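Section 7. Your First Chore: Putting Fruit in a Dish

Before you begin

By now you have bolted both arms to the front rail, run the cables and gone through the joint check in Section 6, and I expect you are itching to see the pair do something useful. People write to us at Kudau every week asking whether their arms can fold the towels or empty the dishwasher yet. The fair answer is no, not in a way you would want to live with. What they can do, with a patient owner, is pick up one thing and set it down in another place, and a good deal of housework is made of exactly that. So we start with fruit.

Fruit is kinder than cups and harder than blocks. It rolls a little, no two pieces sit the same way, and the gripper has to choose where to take hold. Mechthild Riedl, who wrote the first version of this chapter, spent most of a December on strawberries alone, and much of what follows comes from her notes.

What you will need

A dish with a low rim
A handful of artificial fruit in different sizes
The Emotley control program, open on your computer
A clear half hour, and perhaps a cup of coffee (kept well off the table, please!)

Setting up

1. Switch off power to both arms and wait for them to settle before you reach in.

2. Lay your mat flat and smooth it out toward the corners. A wrinkle under the dish will tip it, and you will blame the software for an hour before you find it.

3. Set the dish where both grippers can reach it without either arm stretching out straight. For most people this is a bit behind the middle of the mat.

4. Place one piece of fruit on the mat, away from the dish. Just one for now. I know it looks silly.

5. Step back, switch the power on and choose Home in Emotley.

Note: Busy wallpaper and printed mats are fine. Many of our owners decorate, and we encourage it, but do your recording and your running with the same background in place.

Two looks at the whole table, then one from the wrist:
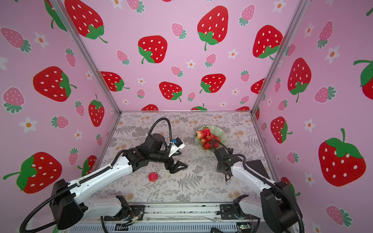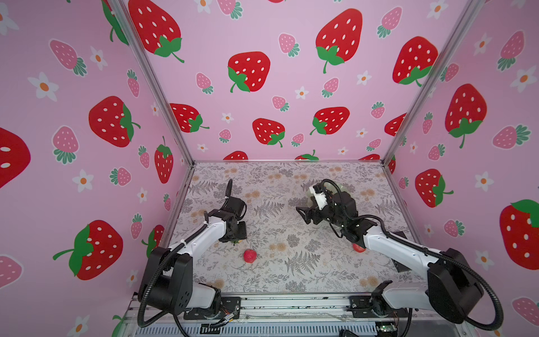
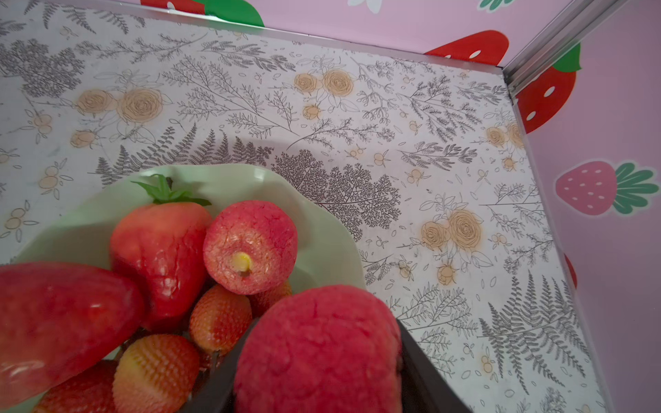

Recording the chore

6. Choose New Chore and give it a plain name. "Fruit to dish" will still make sense to you next month, and "test 2 final" will not.

7. Guide the arm nearest the fruit through the whole movement: down, close, lift, across, lower, open. Go slowly, and try to make it one smooth trip. If you hesitate halfway, the arm will learn to hesitate too, and it is oddly embarrassing to watch your own habits played back.

8. Put the fruit down somewhere new and record again. Do this until you have 100 recordings. If you mean to use more than one kind of fruit, plan on 200, and mix the kinds as you go instead of doing all the strawberries first.

9. Choose Learn. You can leave it overnight.

Caution: Never put your hand between the grippers while the arms are powered, even when they look perfectly still. An arm that is waiting and an arm that is switched off look just the same from your chair.

Running it

10. Put out a single piece of fruit, choose Run, and keep one hand near the stop button.

11. Watch the fingers as they close. They should meet the fruit on two sides and stop. If a soft piece bulges, lower Grip Force by one step and try again.

12. Once single pieces go well, put out several. Expect the success rate to drop. Ours did, and quite badly.

Note: A full dish is harder than an empty one. The last few pieces have to be set down on top of the others, and a piece let go from too high will roll off. Raise Release Height only as far as you need to clear the heap.

How good is good enough?

Urs Aigner kept a tally for this manual on our own bench. Out of 289 tries with mixed fruit, almost 200 ended with the piece in the dish. You or I could do the same job while talking on the phone, so please don't compare the arms with yourself on the first evening. Compare them with last week's arms. If yours miss more often than they succeed, go back to step 8 and add recordings in the places where they miss, usually close to the walls and right up against the dish.

Using both arms

Leave this until one arm is reliable. When you are ready, open Shared Space in the settings and give each arm its own half of the mat, with the dish on the line between them. The program will make one arm wait while the other is over the dish. It does slow things down - Ida Hollmann, who tests our two-arm routines, reads the newspaper in the meantime - but it keeps the wrists from knocking together.

If the arms do touch, press stop, switch off the power and move them apart by hand. Check both wrist cables for pinching before you start again, then repeat the joint check from Section 6.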